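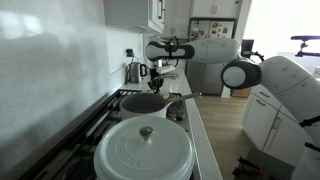 Bodin's first comment on the draft of this card was that a kitchen set is only useful if the person reading it knows what was left out, and that the section on exclusions should come before the section on counts. The order below follows that comment.

Olteo Kitchen, data card and README

Maintained by Moviven. Release notes are in CHANGES.txt.

What is not in the set

Episodes where the operator stopped before the end of the task and did not resume.
Episodes with a person inside the reach of either arm.
Anything with an open flame. Stove tasks are recorded with the burners off, so the set says nothing about heat, steam or boiling.
Audio. It was never recorded.
Knives. A knife block may be in view, but no task asks for a knife to be picked up.

What is in the set

Nearly 2000 episodes of two-arm manipulation in furnished home kitchens, recorded by teleoperation. One operator drives both arms. Each episode has one written instruction, such as "lift the lid and set it on the counter" or "turn the saucepan handle toward the wall."

Tasks fall into four groups: cookware on the stove, small appliances on the counter, cabinets and drawers, and wiping. Cookware is the largest group. Lids were harder than we expected. A round knob gives the gripper little to hold if the approach is off center, and a heavy lid tends to swing once it is clear of the rim. Both cases are well covered, including the failures.

Kitchens were left the way their owners keep them. We cleared food and glass from the counter before recording and moved nothing else. Kettles stay plugged in at the wall with the switch off, so cords are part of the workspace and the arms have to get around them.

Episode layout

Every episode is a folder containing:

instruction.txt, one line of plain English
states, joint positions and gripper opening for both arms
actions, the commands sent by the operator
video, one file per view
outcome.txt, a single word: success, partial or fail

Left and right are named from the operator's side. Earlier drafts used the wall side for some kitchens. If you downloaded before December, please download again.

Labels

The operator writes the outcome right after the episode. A second person then watches the video and writes an outcome without seeing the first one. When the 2 disagree, the episode is marked partial and both labels are kept in notes.txt. We did not try to settle these cases by discussion.

Partial does not always mean nearly done. A lid lifted and put back crooked is partial, and so is a pot moved to the wrong burner. Filter on notes.txt if the difference matters to you.

Splits

Train and test are split by kitchen. No kitchen appears in both. Do not reshuffle by episode and report the result as a test score, as the same pots and counters would then show up on both sides.

Known problems

White cookware against white counters and cabinets is common here, and depth estimates made from the video are poor in those episodes. Bright windows wash out part of the view in some morning recordings. In 2 kitchens the right arm's gripper opening drifts slowly over a session; those folders carry a file called drift.txt with the correction we used.

Tools

The Tirimov loader reads the folders directly and can skip partial episodes with one flag. It expects version 2 of the layout. Older copies need to be converted first with convert.py, which writes a new folder and leaves the original alone.

Privacy

Papers, mail and photos on refrigerators are blurred in the released video. If you find something readable that we missed, open an issue with the episode number only. Do not attach the video clip.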